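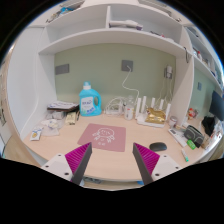 Re: mouse-to-pad episodes, desk set
From: Njål Lundgren
Date: January 13, 2019

> The Rasska loader rejects 13 of the 100 desk episodes. Are these bad
> recordings, or is the length check wrong again? Also, do we keep the
> clutter at the back of the desk or clear it before the next batch?

The length check is fine. I went through all 13 by hand. In most of them the operator closed the fingers before the tips were level with the sides of the mouse, then backed off and tried again. Moen's trimming script reads the first closure as the grasp and cuts there, so what is left is too short to load.

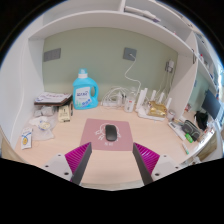 Mouse on the pad, fingers open, desk as found.

Please keep the clutter. The July set was shot on a bare table, and the policy trained on it went for any dark oval it could find -- not much use on a real desk. The bottle, the router and the cables can stay where they are. Only the mouse start position should vary, on the pad and to the right of it.

For the approach, open fully, come in low and stop with one finger on each side before closing.
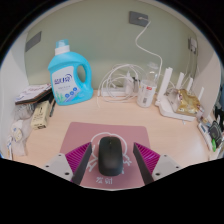
A short pause at that point gives the script a clean mark to cut on. I would rather have 96 good episodes than 100 with retries in them, at least until Oltard can label retries properly. The full pool stands at 761 without this batch.

Njål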